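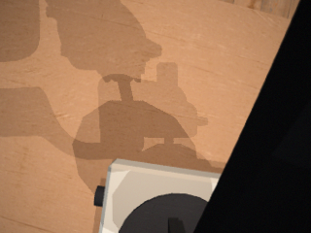
Search this site Go

About Jakis

We test chore robots. Mostly arms, a few things on wheels. People write in and ask can it do the dishes yet, can it fold, can it pack boxes on a late shift. Short answer for most of it: not yet. Longer answer below.

Started by Inna Kovalchuk (repair shop, then packing lines) and Cristóbal Acuña (software, still hates ironing). One rented unit behind a tile store. 2 benches then, more now.

What we do

Every chore gets tried in simulation first, then on a real bench. Same task, 30 tries, no helping. If a person has to reach in, that try is a fail. We write down the fails too, all of them, even the boring ones where the arm just stops and waits.

So far 178 chores on the list. Wiping a flat table, fine most days. Moving cups from one spot to another, fine. Socks, no. Fitted sheets, please stop asking. Shop floor stuff goes better, parts come in the same shape every time and someone already swept. Sorting screws by length is close. Untangling cords is not close at all.

Shadows are a whole chapter by themselves. An arm that works great under even light can get lost once its own shadow falls across the table, so we now run everything with the lamp in diferent places. Slower, but worth it.

Who pays

Small shops mainly. Tristetti wanted to know if an arm could load trays overnight (sort of, with a person near by). Kobzar sends us grippers to wear out. Preltix asked about laundry and got a 15 page no. Makers can't pay to change a result. They can ask for a retest.

Can I visit?

Yes, write first. Open benches again in October, kids ok, closed shoes. Bring a chore if you have one. Nothing with bleach.

Job openings: none right now, but send a note anyway, Inna reads them.

Last updated: Fri 9 August

Contact | © Jakis | Back to top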